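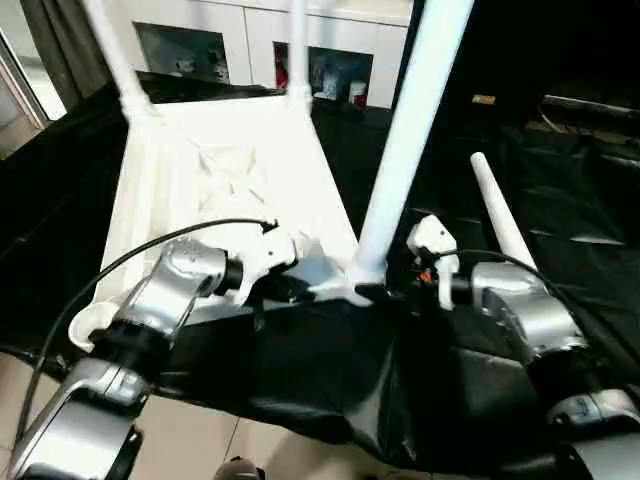
Residency by investment: is the Zandia program still taking files?

Forum: Second Passports and Residency
Started May 2020

harbor_lane
We sent our application in January through Renard and got a receipt with file number 3961. Since then, two emails from them and no decision. The program page still says "up to 8 weeks." Has anyone had an approval lately?

mtk77
Same here. The agent told me the background checks are done by an outside firm and that's where it sits. I'd wait.

Selletti
I wouldn't. Write to the residency office directly and quote your receipt number. Agents get paid on filing, so they have no reason to chase it.

mtk77
The office doesn't answer applicants who have an agent on record. It's in the terms. Writing to them just gets forwarded back to Renard.

Selletti
I got a reply in 2 days, and I had an agent too.

mtk77
Before the offices closed, I assume. It's different now.

zoëga_b
Check your police certificate. Mine expired while the file was pending and they asked for a new one, which added more time. Also, don't transfer the property money until you have approval in writing.

harbor_lane
Deposit is already paid, the rest isn't. Certificate is good through summer. I'll write to the office and copy Renard.

Selletti
Ask for the status of the background check by itself. They answered that part for me.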